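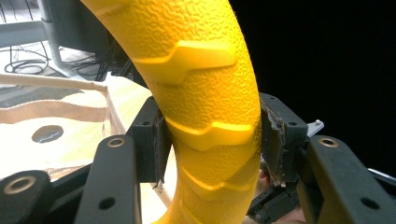
Sorting Grasp Clips by Watching the Gap: My Project Report for Prinau

I spent the spring term in the Saliba lab at Zomdale working on Prinau, which is our hand-held gripper project. You squeeze the gripper yourself, you pick things up with it, the camera on the tool films everything, and later a robot arm gets to learn from the clips. I love this setup! You can gather more grasps before lunch than I ever managed in a day of steering a real arm with a joystick (I tried that last year and my shoulders remember it).

My part was a small piece in the middle of all that. We had 2,000 clips sitting on the lab drive and a lot of them were junk. In some the person opened and closed the jaws on nothing. In others the recording kept going long after the object was put down, so the robot would be learning how to hover over a table and think about its life. I wanted a way to sort them that didn't mean me watching every single one.

What I tried first

My first idea was to use the size of the object. I ran an off-the-shelf detector over the clips and asked it to find whatever was between the jaws. It did fine with plain little blocks and got very confused by anything that stuck out past the fingers. If you grab a long curved thing in the middle, most of it is outside the jaws, and the detector would draw one giant box around the whole thing and swallow the fingertips too. So then I had no idea where the contact was. I fiddled with that for most of March before I gave up, and I wish I'd given up sooner.

My partner on this, Ziad Dabbas, was the one who said to stop looking at the object and look at the gap. The camera rides on the tool, so the fingers always open and close along the same path in the picture. The table changes, the light changes, the object changes, but the fingers only ever do one thing. I was a bit annoyed that I hadn't thought of it!

How the gap method works

For each frame I find the inner edge of the left fingertip and the inner edge of the right fingertip and measure how far apart they are. That gives one number per frame. Plot it over a whole clip and you get a line that starts high (jaws open), drops when the person squeezes, stays flat while they hold on, and goes back up at release. A real grasp has a flat part that sits above fully closed, since there's something in the way. An empty squeeze drops right down to the bottom. I called the script Samer, mostly so I could have a short folder name, and then everyone in the lab started using the name so now it's stuck.

Finding the edges was the part that ate my time. I had written it as if the fingertips were clean black blocks with nice straight sides, and our pads are not in that kind of shape. The covering on the inner faces has been torn up and bits of it stick out into the gap,

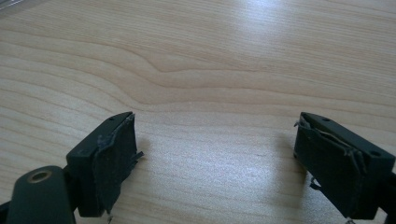

and my edge finder would lock onto a little loose flap and report that the jaws were closer together than they really were. One bad frame doesn't matter much. The trouble is that a flap stays put for a whole clip, so the number is wrong the same way the whole time, and a wide open gripper can look like it's gently holding something very thin.

I went through two fixes. The first was to smooth the edge with a blur until the shreds went away, which worked on the thin strands and did nothing for the thicker pieces. It also made the real edge mushy. The second fix, the one I kept, was to ignore the pads completely and track the small round holes in the tops of the fingertips instead. They're part of the block, so they don't fray, and they show up as little dark dots that a plain template match can follow. I felt pretty silly for how simple that was after all the blurring. From the holes I work out where the inner face should be and take the gap from there.

Wood grain gave me some grief too. Our tabletop has strong wavy lines in it and under the overhead light parts of it go almost white. A dark grain line next to a fingertip can look a lot like another edge. Going by the holes helped here as well, and I also told Samer to only search in the strip where the fingertips can physically be.

Results

Samer kept 1,110 of the 2,000 clips as real grasps. The rest went into a "maybe later" folder, and I didn't delete anything (please don't delete anything, future students, drives are cheap).

To check the sorting I pulled 100 clips and had Ziad label them by hand without seeing what Samer had picked. They disagreed on two. One was a clip where the person squeezed, let go, and squeezed again, so you could argue it either way. The other was my fault: the object leaned over a fingertip and hid the hole, the match jumped onto a screw, and the gap number went wild from there on. I've since added a check that throws out any frame where the dot moves too far in one step. I haven't rerun the full set with that check on, so the numbers in this report are all from the version before it.

The thing I was happiest about was the trimming. Since I know when the jaws open for the last time, I can cut off the long tail at the end of each clip, and the same goes for the waiting around at the start. I leave a short bit of open-jaw time on both sides so the robot still gets to see an approach and a release. 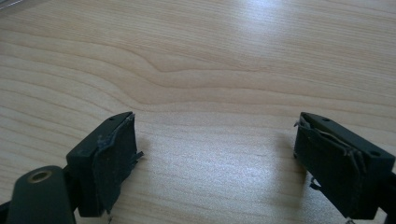 Why not just put a sensor on the jaws and read the gap directly?
We may do that on the next gripper, and it would be the better way to do it. The clips I was given only had video, so a camera method was the only thing that could rescue them.

What I'd do next

I'd start by putting fresh pads on and recording a small set with the same objects, then running the old edge finder and the hole tracker side by side. I never got a fair comparison with good pads, and it's possible the simple version is fine if you keep up with the maintenance. I'd also like a log sheet that says when pads get swapped, so you could tell from a clip's name what state they were in. Right now I have to open the clip and look.

I'd also want to train the actual policy on the trimmed set and on the untrimmed set and see if the robot cares. Everything I've written here is about sorting, and I can't say yet if the sorted clips make a better picker-upper. Ziad has the training code running on his side and he's taking that over for next term. The Samer folder is on the lab drive with a readme, and the template for the hole tracker has to be remade if you move the camera, so do that before you run anything else.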